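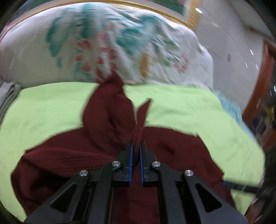
Assunto: Re: Alteração do regime de pesca no troço de Treltomstead – esclarecimentos aos associados

Exmos. Senhores Associados,

Na sequência da mensagem remetida a esta lista pela associada Yamila Troncoso, que abaixo se transcreve, vem a Direção do Clube de Pesca Desportiva Vukano prestar os esclarecimentos devidos quanto às alterações ao regulamento interno da concessão, que entram em vigor em agosto.

> De: Yamila Troncoso
> Para: lista de associados
>
> Exma. Direção,
>
> Tomei conhecimento, pelo edital afixado na sede, de que o troço de Treltomstead passa a funcionar em regime de pesca sem morte e que o número de licenças diárias será reduzido. Pesco neste rio há muitos anos e compreendo a necessidade de proteger a truta, mas o edital deixa-me várias dúvidas que, creio, serão partilhadas por outros associados.
>
> Em primeiro lugar, não é claro se o limite se aplica também a quem já detém licença anual. Em segundo lugar, gostaria de saber se o barbo e a boga ficam abrangidos pela devolução obrigatória ou se a medida respeita apenas à truta. Por último, o edital refere «anzóis sem barbela ou com barbela esmagada», mas nada diz sobre amostras com mais de um anzol, que muitos de nós ainda usam na parte de baixo, junto ao açude de Oyewole.
>
> Pergunto ainda se está prevista alguma alteração ao horário, pois ouvi dizer junto ao rio que a pesca passaria a terminar às 18h00, o que no verão inviabilizaria as melhores horas.
>
> Com os melhores cumprimentos,
> Yamila Troncoso

Agradecendo desde já as questões colocadas, cumpre informar o seguinte.

1. Âmbito territorial

O regime de pesca sem morte aplica-se exclusivamente ao troço de Treltomstead, compreendido entre a ponte velha e o açude de Oyewole. A jusante do açude mantém-se o regime em vigor, com os tamanhos mínimos e os limites de captura constantes do regulamento distribuído com o cartão de associado. A ribeira de Nilent, que desagua na margem esquerda, continua interdita à pesca em toda a sua extensão, por constituir zona de desova. A interdição abrange a própria foz, até à tabuleta colocada no caminho de acesso, e tem sido desrespeitada com alguma frequência. A Direção não deixará de atuar disciplinarmente nestes casos.

2. Licenças diárias e licenças anuais

O limite de licenças diárias incide apenas sobre os pescadores que não detenham licença anual. Os titulares de licença anual, que são presentemente 142, conservam o acesso ao troço sem necessidade de marcação, ficando porém obrigados a inscrever a sua presença no livro de registo antes de iniciarem a jornada. Cada titular poderá fazer-se acompanhar de um convidado, até ao máximo de dois convidados por mês, mediante comunicação prévia à secretaria.

As licenças diárias passam a ser levantadas na secretaria até às 19h00 da véspera. Deixa de ser possível a sua aquisição no café da ponte, a cujo proprietário se agradece a colaboração prestada ao longo dos anos.

3. Espécies abrangidas

A devolução obrigatória respeita a todas as espécies autóctones presentes no troço, incluindo a truta, o barbo e a boga. Quanto às espécies exóticas, aplica-se o disposto na legislação geral, designadamente no que toca à proibição de devolução à água das espécies consideradas invasoras. Recomenda-se aos associados que, em caso de dúvida na identificação de um exemplar, contactem o responsável pela fiscalização, cujo número se encontra no verso do cartão.

4. Anzóis e amostras

Reconhece-se que a redação do edital é, neste ponto, insuficiente. No troço de Treltomstead será permitida uma única cana por pescador, com amostra ou mosca munida de um só anzol simples, sem barbela ou com a barbela esmagada. As amostras com fateixa poderão ser utilizadas desde que a fateixa seja substituída por anzol simples. Não é permitido o uso de isco natural. Será afixada nova versão do edital com esta redação, em substituição da anterior.

Lembra-se que o camaroeiro deve ser de malha fina e sem nós, preferencialmente de borracha, e que o exemplar deve ser mantido dentro de água durante a remoção do anzol. Quando a remoção não for possível sem dano, corta-se a linha junto à boca do peixe. Nas semanas mais quentes, com a água baixa, pede-se aos associados que evitem lutas prolongadas e que suspendam a jornada nas horas de maior calor.

5. Horário

Não corresponde à verdade que a pesca passe a terminar às 18h00. O horário permanece inalterado, do nascer ao pôr do sol. Admite-se que o equívoco tenha resultado do aviso relativo ao portão do parque de estacionamento, esse sim encerrado mais cedo durante as obras de reparação do muro. Os associados que pretendam pescar ao fim da tarde deverão deixar as viaturas no largo da capela, tendo o cuidado de não obstruir a passagem dos tratores.

6. Fundamentação da medida

A decisão assenta nos resultados da última contagem realizada no troço, na qual foram registados 399 exemplares de truta, número inferior ao da contagem precedente e com escassa representação das classes de maior tamanho. A Direção ponderou o encerramento total do troço por uma época – solução que chegou a ser proposta em assembleia – mas entendeu que a presença regular de pescadores no rio contribui também para a sua vigilância. O regime será reavaliado após nova contagem, e os resultados serão enviados a esta lista.

Foi igualmente apresentada uma proposta de repovoamento com 2000 juvenis. Essa proposta não foi aprovada, por subsistirem dúvidas quanto à origem dos exemplares, e aguarda parecer técnico. Até à sua receção não haverá qualquer largada, pelo que se solicita aos associados que não deem crédito a informações em contrário.

7. Folhas de captura

A entrega das folhas de captura torna-se obrigatória também para as jornadas sem captura. Uma folha em branco, assinada e com a indicação das horas de pesca, tem para este efeito o mesmo valor que qualquer outra. As folhas devem ser depositadas na caixa metálica junto ao livro de registo ou remetidas à secretaria por correio eletrónico. Não serão renovadas as licenças anuais dos titulares que tenham folhas em falta no termo da época.

Quaisquer outras questões poderão ser dirigidas a esta lista ou apresentadas por escrito na sede. Pede-se apenas que, nas respostas, seja mantida a linha de assunto, para facilitar o arquivo.

Com os melhores cumprimentos,

A Direção
Clube de Pesca Desportiva Vukano

Comentários

ribeirinho: Obrigado pelo esclarecimento das fateixas. Os anzóis simples do mesmo número ficam curtos nas colheres mais pequenas, convém subir um tamanho.

M. da ponte velha: E quem tirou licença diária para agosto ainda no café? Continua válida ou é preciso trocar na secretaria?

Sócio antigo: Votei a favor do encerramento e continuo a achar que era o melhor para o rio. Ainda assim, cumprirei o que ficou decidido.

pescador_à_pluma: A tabuleta da foz de Nilent está tapada pelas silvas. Quem vem de fora não a consegue ler. Agradecia que fosse limpa antes da entrada em vigor.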